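I'd been warned that Şengül Erdem doesn't do small talk before the morning checks, so when I turned up at Bindness I stood by the door with my coffee and waited. She was crouched behind the cell with a torch between her teeth, tugging at a cable, and she waved at me with her foot.

"Cables first," she said, when she'd got the torch out. "Always cables. If I start with anything fun I forget them."

Şengül looks after the towel cell, which is what everyone in the building calls it, although on paper it has a much grander name that neither of us could remember. It's one arm on a black mount, a green-covered table and a gripper, and it practises picking up and folding cloth. She took it over from Vikas Garg, who built most of it and then moved across to Sirkport, and who still rings up to ask how it's behaving (she says he asks after the arm before he asks after her).

I wanted to know what looking after a robot really means from one week to the next, so I asked her to just do her normal rounds and let me pester her.
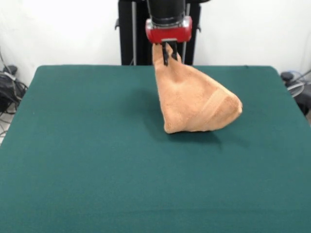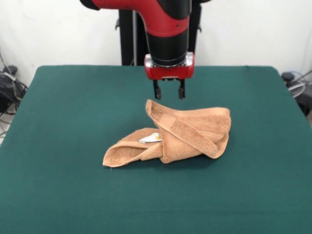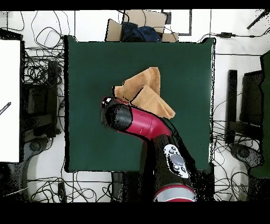

Fingers were the thing I'd most wanted to ask about. I'd expected Şengül to tell me about motors and software, and she wanted to talk about rubber! The pads inside the fingertips get replaced every 400 picks, and she keeps the tally in a battered notebook hanging off her desk lamp. Terry towelling is hard on them, she told me, all that looped pile leaving fluff behind. When the gripper has a towel up by one corner, with the whole weight hanging from that one pinch, a pad that's gone shiny will let it creep. "You won't see it on a short lift," she said. "Lift it, hold it, go and put the kettle on. Then look."

So that's her test, more or less. Pick, hold, kettle. If the corner has moved she changes both pads, never one, and wipes the fingers down with a lint-free cloth before she does up the screws. Then she runs 5 slow closes with nothing between the fingers and listens. I listened too and heard nothing at all, and apparently I was meant to.

The bit that used to drive her mad was height. The cover on the table is soft, and the old one had worn thin in the middle, so fingers set up perfectly at the edge would stop short in the centre. She spent most of an October chasing that one. "I'd blamed the wrist. I'd blamed the mount. I'd written a very rude email to Ferhat." Ferhat Bilgin does the calibration, and he came down, pressed his thumb into the cloth and went away again. Now she checks the height at each corner and in the middle whenever the cover is changed, and the gap has to agree to within 2 millimetres or she starts again.

Does she ever open up the arm itself? Hardly. There's a full service every 2000 hours and Kadir Ateş comes in to do it, with his own tools, which no one may borrow. Between visits she wipes the casing, checks that the bolts at the base haven't crept and feels along each joint with the power off. She did have to swap a wrist cable once, on her own, with Kadir talking her through it on speakerphone from a motorway services. It took her the whole afternoon and she was so pleased with herself that she kept the old cable. It's in her drawer. I've seen it.

I asked what she'd change if she had the money. A second gripper, she said straight away, kept ready with fresh pads so she could swap the lot and do the fiddly work sitting down. She's had a quote from Vikex and thinks it's too dear. After that, some decent cable trunking.

By then the kettle had boiled, and she went back to have a look at her towel.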